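The Chair of Mr. Araya

A short story

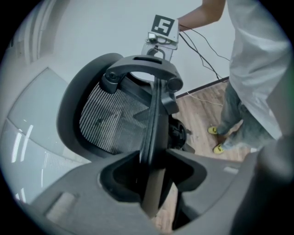
1. The Room on the Second Floor

When I came to work at Civonora, they gave me the desk beside the window and a black office chair with a mesh back. The desk was good. The chair was leaning.

It was not leaning very much. If you sat in it for a few minutes you did not notice. But after one hour my left shoulder was lower than my right shoulder, and I was reading the screen like a person who listens to a secret.

"You have the chair of Mr. Araya," said Tegan Donnelly, who had the desk opposite. "He sat in it for 7 years. He always leaned to look out at the street."

"Where is he now?"

"He retired in January. He lives in Hitcombe with his sister."

I asked if I could have another chair. Tegan said that I could fill in the form. I filled in the form, and it came back with the word "Pending" on it, in green ink.

2. What Was Outside

So I leaned too. What else could I do? And because I leaned, I began to see what Mr. Araya had seen.

There was a bakery called Gulus on the corner. In the morning the baker carried out a board and wrote the price of the bread on it. Then he went back to the door, looked at the board from far away, and came again to write it bigger. There was an old woman with a brown coat who waited for the bus number 55, but when the bus came she did not get on. She spoke with the driver, she gave him something small in paper, and then she walked home.

I watched this for many weeks. I did my work also, I want to say that. My reports were on time.

One morning the old woman was not there. The bus stopped and the driver looked at the empty place, and he kept the doors open for a long time. I stood up from my desk without deciding it.

"Is she missing?" said Tegan. She did not turn her head from her screen.

"You know about her?"

"Mr. Araya told us every day. We did not have to look."

The old woman came 2 days later, with a bandage on her hand. I told it to the room. Two people from the accounts department, who had never spoken to me before, said that they were glad.

3. The Repair

In spring my form came back. It said "Approved," and a man came with a bag of tools. He was young and very polite. He laid the chair down on its side and looked for a while at the round part under the seat.

"There is a bolt which is almost out," he said. "I can make it straight. Or you can take a new one, there are new ones downstairs."

Tegan had stopped typing. The room was quiet, and I understood that they were all waiting for what I would say, although it was only a chair.

"Can you make it so the bolt does not fall out," I asked, "but leave it a little?"

"Leave it a little what?"

"Leaning."

He looked at me, and then at the window. He turned the bolt a half turn and then he put the tool back in the bag. On his paper he wrote "Adjusted," and I signed under it.

That evening I wrote a letter to Hitcombe. I did not know Mr. Araya and it was difficult to begin. First I wrote about the weather, and I crossed it out. Then I wrote that the baker has a new board, that the driver of the 55 has cut off his mustache, and that her hand is better.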